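**Ticket 44: guest star week showing as "sold out" on the Cuvdale Cabaret page**

Opened 2024-06-25 by Hacer Oral, box office, Çınar Theater
Handled by Manikandan Acharya, Gimance support
Priority: high, please and thank you

### Hacer's first message

Hello there, and sorry in advance for the length of this one. I've been told I write tickets the way other people write letters to their aunts.

We have a celebrity guest joining the Cuvdale Cabaret for one week only in November. She's best known for judging a TV dance contest and for a perfume that my sister still wears, and she has never done a stage show like this before, so as you can imagine the gossip sites picked it up within minutes of the press call. We put the week on sale this morning, the announcement went out through Fuseo to our whole mailing list, and then the phone started ringing. Everyone is saying the same thing: they click on any night of that week and the page says "Sold out."

It isn't sold out! I can see plenty of seats on my side, and the regular cast nights before and after are selling perfectly well. Meanwhile there's a rumor going around on a fan forum that the whole run was bought up by her management, and I would dearly like to put that one to bed before it turns into a headline.

I've tried the following:

- Logged out and in again
- Cleared the browser history, both on the office computer and on my own phone
- Took the guest week off sale and put it back on
- Changed the performer photo, which I know was never going to help, but the old one was from her catalog days and it had been bothering me
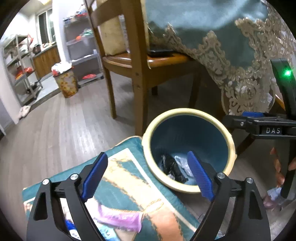 The off-sale trick did do something for a moment. The front stalls opened up, a couple of people got through and bought tickets, and then it all closed again. I don't want to keep doing it in case I make a mess of the orders that are already in.

Warmly,
Hacer

### Manikandan's reply

Hi Hacer, please never apologize for detail, I'd much rather have too much than a ticket that just says "broken." And congratulations on the booking, my mother-in-law has already asked me whether I get a discount (I don't).

I've had a look at your account, and your two completed orders are safe. Nothing you did has hurt them.

What I think is going on is this. When you add a guest performer to an existing show, Gimance makes a copy of the seating plan for those dates. Your regular plan has a press hold on it, set up for opening night, and the copy seems to have carried that hold over to every performance in the guest week and stretched it across the whole house. Your own screen counts held seats as unsold, so they look fine to you, while the public page can't sell them and falls back on the "Sold out" wording.

Could you go through these in order when you have a quiet minute?

1. Open the guest week and choose **Seating**, then **Holds**. You should see one called "Press" on each night. Don't delete it yet.
2. Click on the hold and change it from "All areas" to "Selected seats." Pick the 12 seats you really want to keep for reviewers on the first night. On the other nights you can set it to none.
3. Save each night separately. The "Save all" button at the bottom only saves the first night, and I've passed that along to the team, as it's caught out other venues too.
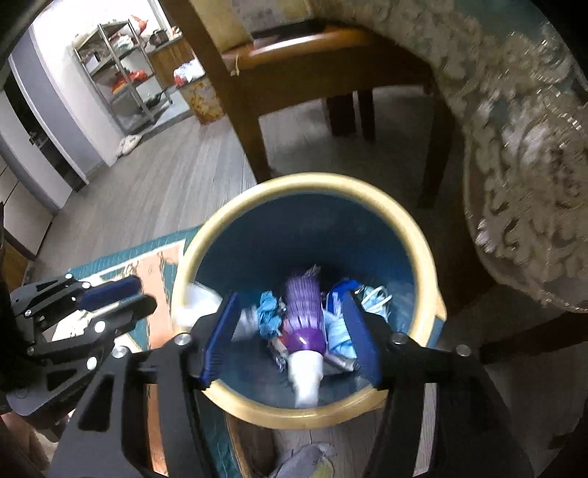

4. Open the public page in a private window and try to put a seat in the basket. You don't have to pay, just see that it lets you get that far.

If any night still says "Sold out" after step 4, tell me which one and I'll clear the hold from here.

Manikandan

### Hacer, later the same day

Manikandan, you are a treasure. All the nights are open except the last one, which is stubbornly refusing. I saved it twice, and the hold does say "none," but the page hasn't budged.

One other question while I've got you. The Fuseo email still has a button that goes to the old page with the gray "Sold out" banner on it. Should I send the whole list a correction? I'm a bit torn, as a second email might make people think something dramatic has happened with her, and there's been quite enough of that already. (Somebody asked me on the phone whether she'd quit. She hasn't even had her costume fitting!)

### Manikandan

The closing night had a second hold on it, left over from a private party booking that was canceled. I've released it, and I was able to get a seat into the basket just now.

For the email, the button points to the same address as before, so anyone who clicks it from now on will land on the live page with seats showing. I'd leave the main list alone and write only to the people who called or emailed you. You can find anyone who left a waitlist request under **Customers**, then **Alerts**, and message them directly from there.

### Hacer

Found them, thank you, and I've written to everybody on it with a little note saying that the week is very much available and so is she. The phone has gone quiet and the orders are coming in nicely. I'm happy for you to close this one.

**Status:** resolved
**Cause:** press hold copied to all areas on guest dates; leftover private hold on closing night
**Still open with the Gimance team:** "Save all" on the Holds screen saves only the first performance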